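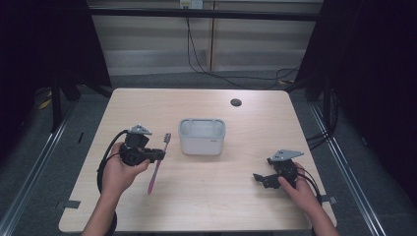

Unit 3: Brushing and Plaque
Oral Health Basics, Rivcombe Adult Education
Instructor: Lenka Pešek

Reading for Monday: handout pages 2 and 3, plus the Norkow leaflet on gum disease.

What plaque is
Plaque is a sticky film of bacteria that forms on teeth all day long. The bacteria feed on sugars and starches and give off acid. The acid pulls minerals out of the enamel. If plaque stays put, minerals in saliva harden it into tartar, and a brush will not take tartar off.

Where it builds up
Mostly along the gum line, between teeth, and in the grooves of the molars. People tend to miss the inner side of the lower front teeth and the back of the last molars.

Brush heads
Soft bristles are the usual advice for adults. Hard bristles can wear down the gums and the root surface. The head should be small enough to reach behind the last molar. Replace the brush every three to four months, sooner if the bristles splay. 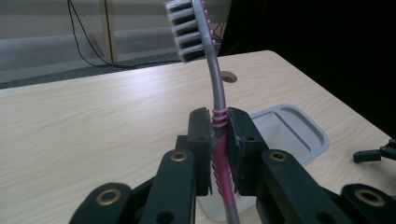 Fig. 2. Brush head with light and black tufts; pink coil around the neck.

Method
Hold the bristles at 45 degrees to the gum line. Use short strokes and light pressure. Brush for 2 minutes, twice a day. Spit out the toothpaste but don't rinse with a lot of water, so the fluoride stays on the teeth.

Terms to know
Enamel: the hard outer layer of the crown.
Dentin: the softer layer under it.
Gingivitis: red, swollen gums that bleed easily. It can be reversed.
Periodontitis: loss of the bone and tissue that hold the tooth.

For discussion
Why does a snack eaten slowly over an afternoon do more harm than the same snack eaten at once?

Miyuki Hamada covers flossing in Unit 4. Bring your notes to room 124.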